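Week three of the small league

I did not write here for most of June, and some of you asked if I stopped playing. No, I am still playing, even more than before. The reason for the silence is that our small StarCraft 2 league has started, and I am one of the people who cast the games. After work I prepare, then I cast, then I sleep badly. For the blog there is not much left.

For those who are new: the league is called the Vutska Cup. It has seven teams, all amateur, and each team plays each other team one time. A match is best of three. The level is mixed. Some players are in Masters, and some are in Gold and came because their friends needed one more person. I like this mix very much, but it is not easy to cast. When one player has double the workers of the other at minute six, you must find something to talk about, and it must be kind.

My own team is Brumitz. I do not cast our matches, of course. For those evenings I sit with headphones and lose to Zerg players, in most cases to the same roach timing.

The match I want to write about is Feyisa against Drorkham. Before the season I had put Drorkham in first place and Feyisa in fifth, and I said so on the stream, which I now regret a little. Feyisa won the first map in a very long game. The Protoss player lost his third base twice and still did not leave. He kept one warp prism alive the whole time, and with it he killed so many drones that in the end the Zerg had a big army and no money to replace it. I lost my voice near the end of this game and had to drink tea between the maps while the players waited for me. Thank you for waiting.

On the second map Drorkham came back with a proxy hatchery. I did not see it. I mean this literally: my observer camera was at the other side of the map, looking at an empty expansion, and the viewers had to tell me in the chat. I watched the recording later and it was there on the minimap for 40 seconds. If you want to become a caster, learn to look at the minimap more than at the units. I still repeat this to myself before each evening.

The third map I will not spoil completely, because the recording is up and it deserves to be seen. I say only that it ended in a base trade and that one pylon in a corner was very important.

After the match there was a discussion about the rules, and it is still not finished. At the moment the team that lost a map chooses the next map. Some captains want a fixed order, announced before the week starts, so the players can prepare builds.
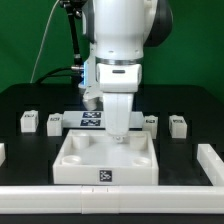 Feyisa's captain wrote to me that a fixed order would only help the teams with much free time, and that his players have jobs and learn one build per race, and this must be enough for any map. I understand him. When loser picks, a weaker team has at least a small weapon in the hand. On the other side, as a caster I would be happy to know the maps before, so I could read my notes on them and not mix up the names of the ramps again.

My opinion today is that we should finish this season with the rules we have. To change them in the middle is not fair to the teams who already played the strong opponents. For the next season I would try the fixed order for the first map only, and after this loser picks, as now. If you are a captain and you disagree, write it in the comments and please not in private messages to me at midnight.

Some words about the sound. Several viewers told me that the game was too loud in the first two weeks and my voice was behind it. I lowered the game music to zero and the effects to a third. In the Feyisa match it was already better, but the siege tanks are still a problem. If somebody knows how to make only the tanks more quiet, I am listening.
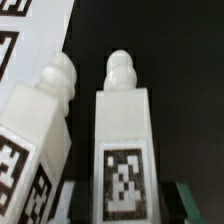
White piece with a knob on top and a square black-and-white marker

Next week Brumitz plays against Drorkham, so I will be on the other side of the microphone. We trained the defense against early pools for three evenings. In training I held it almost each time, and on the ladder I died to it yesterday with a full wall and one probe standing in the wrong place. So we will see.

The stream starts at 7 in the evening as always. The recordings of the earlier weeks are in the playlist, and the one with the bad sound is marked in the title, so you can turn down the volume before you open it.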